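Subject: Re: [manip-data] Grip width labels on thin film packaging
From: Severyn Nechyporuk
To: manip-data list

On the Dralleck thread, a reader at Zultel wrote:

> We trained on the snack subset with the grip width channel as released
> and again with it binarized (open / closed at a fixed threshold). The
> binarized version did better on wrappers and worse on boxes. Before we
> put time into a third variant, can someone say how the width labels were
> produced, and whether the two hands are on the same clock? The readme
> covers neither. Also, is the Druvport split meant to be used for
> validation, or only for final numbers?
>
> We also see a plateau in the width signal after contact on most wrapper
> clips. It reads like a dead encoder.

Taking these in a different order.

The plateau is real and the encoder is fine. Width is measured at the jaw linkage. Once the pads have compressed the film against whatever is inside it, the linkage stops moving and the remaining squeeze goes into the pad. On a rigid carton the plateau starts at contact. On a filled wrapper there is a ramp first, while the film folds and the air moves, and then the plateau. The ramp is the part your threshold throws away on wrappers, and I would have expected that to hurt. That it helped suggests the ramp was adding noise at your training set size. How many demonstrations did you use? Our own comparison only separated at 100 per task. At 50 the two encodings were within seed variance of each other.

Both hands are on one clock. The two streams are resampled to a common time base before the labels are written, with linear interpolation for width and nearest sample for the contact flag. If you resample again on your side, leave the contact flag alone. Averaging it produces fractional values around onset that the loader accepts without complaint.

Width labels come straight from the linkage reading, normalized per device between a full-open and a full-close recorded at the start of each session. There is one known fault: in session 23 the full-close for the left device was recorded with something between the pads, so every left-hand width in that session sits low. The correction is a single offset and is in the errata file. I would apply it before drawing any conclusions about wrappers, as that session is mostly wrappers.

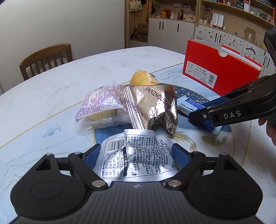 Does the policy need the width of both hands as input, or is the active hand enough? Feed it both; with only the active hand, our runs released the second item early whenever the first was being repositioned.

The size of that effect depends on the task. For single pick and place it is too small to report. For the two-item tasks, where one hand holds and the other moves, it accounted for most of the failures we logged in the ablation. The failure has a recognizable shape: the holding hand opens by a small amount, closes again one action chunk later, and by then the item has rotated. Shortening the chunk reduces this but makes the approach jerky. Adding the other hand's width fixed it without touching the chunk length, so that is what we kept.

On the split: Druvport is for final numbers only. The surfaces and backgrounds there do not occur in the training sessions, and it is small enough that tuning on it a few times will use it up. For validation, hold out whole sessions from the training set. Do not hold out random clips. Adjacent clips share the table layout, and often the same items in nearly the same pose, and the validation loss will look better than it should.

One further caution on crinkled packaging. The printed side and the bare foil side of the same item behave like two different items for the visual encoder, mostly through specular highlights. We tried the Vlachopoulos augmentation (random highlight patches pasted inside the object mask) and it closed part of the gap on foil. It did nothing measurable on translucent film. I have no good explanation for the difference — the masks on translucent items are poor, and that may be all there is to it.

If you do run the third variant, I would suggest a clipped ramp over another threshold: keep the width continuous down to contact, then hold it constant and let the contact flag carry the rest. It is a change of 2 lines in the label script. I would be interested in the box numbers in particular. We never saw boxes favor the continuous version by a margin I would trust.

The label script with the session offset applied will go up with the next errata, in April. Until then the old script plus the offset gives identical output.

Severyn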